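Section 4: Hanging the Moffat curtain rail

Okay, you've got the brackets up (if you haven't, go back to section 3, I'll wait). Now the fun part! I did my first Moffat on my own with a chair and a lot of bad language, so please borrow a second pair of hands.

1. Lay the rail on the floor and slide the gliders in, all facing the same way. The 2000 mm rail takes 35 of them. Don't force the last few, they go in easier with a dab of candle wax.

2. Push on one end stop. Just one for now!
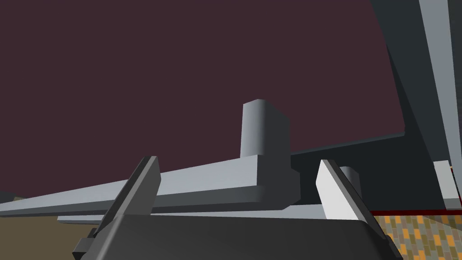
3. Get the rail up to the brackets and hook the back lip in first, then press the front until it clicks. A rail is a long, straight thing and your eye will catch any slope in it, the way it follows that light gray bar with its flat, boxy faces off toward the middle. So put a level on it before you tighten anything.

4. Tighten the bracket screws by hand, a half turn each, working from the center out.

Caution: no power drill on these screws. The threads are soft and I've stripped two.

5. Fit the second end stop and run the gliders back and forth a few times.

Note: if you bought the Amonville extension, your finished rail will be 2685 mm long and needs an extra bracket within 40 mm of the joint. Mine sagged by August without it.
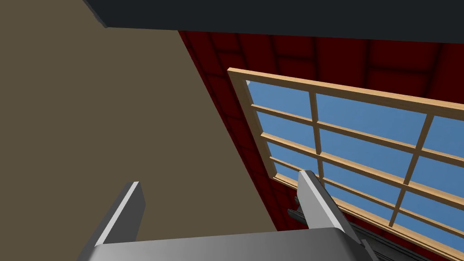 Zixuan Lü wrote in to say step 3 goes much better if you start from the end with the stop already on, so the gliders can't shoot out onto the floor. I've tried it since, and yes, do that. Zixuan also found that the older Kerkau brackets click in fine, but you have to take the rubber pads off first.

6. Hang the curtains starting with the outside hook, and leave them closed overnight so the folds settle.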